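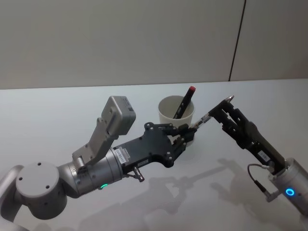
Members at Rutherford want the temporary greens marked on the card before the work starts, according to a comment left under the club's notice, which adds that a par 4 cut back to 300 yards should not count towards a handicap at its full stroke index. The club has replied that rounds played over the shortened layout will be treated as non-qualifying until both greens are back in use.

The notice concerns drainage work on the 4th and 13th holes of the parkland course at Rellenthorpe. Both greens were built on clay with a single pipe run from back to front, and water stands on the lower third of each after prolonged rain. The contract has gone to Danovia, which will lift the turf, cut lateral trenches into the existing base, lay perforated pipe on a gravel bed and return the original surface on a fresh root zone of sand and soil.

The two greens have a combined area of 990 square metres. Contours will be surveyed before the turf is lifted and restored to the same levels, with one exception: the front left portion of the 13th, where the present slope leaves too little room for a hole position, will be eased. The bunkers on that side are not part of the contract and will keep their present shape and sand.

Work begins in October. The 4th will be done first, and the machinery will reach it by the track behind the 5th tee, so that the fairway does not have to carry it. Temporary greens will be mown out short of the approach on both holes. The 4th will play at 300 yards from the white tees and the 13th will become a par 3 from a forward mat. Winter rules will apply on closely mown areas through the green, and balls coming to rest in the fenced working area must be dropped without penalty at the nearest point of relief, no nearer the hole.

Irrigation will be altered at the same time. Four sprinkler heads around each green will be replaced and connected to the Fletico controller already used for the tees. A buried tank holding 4000 litres will take the outflow from the 13th and return it to the pond by the 14th, which has run low in each of the past few summers. The outflow from the 4th will go to the existing ditch.

The relaid greens will be top-dressed and rolled lightly over the winter, with the first cut at 8 mm and the height brought down in stages as root depth allows. Rutherford expects to reopen the 4th in March and the 13th in April, subject to soil temperature. Hole positions will be kept away from the turf joints for the first month of play.

The course will remain open at eighteen holes throughout. Visitor green fees will be charged at the winter rate while either temporary green is in use, and bookings already paid at the higher rate will be adjusted at the shop on arrival. The practice putting green is not affected. A revised card showing the temporary yardages will be available from the starter's hut, and the local rule will be posted beside the 1st tee.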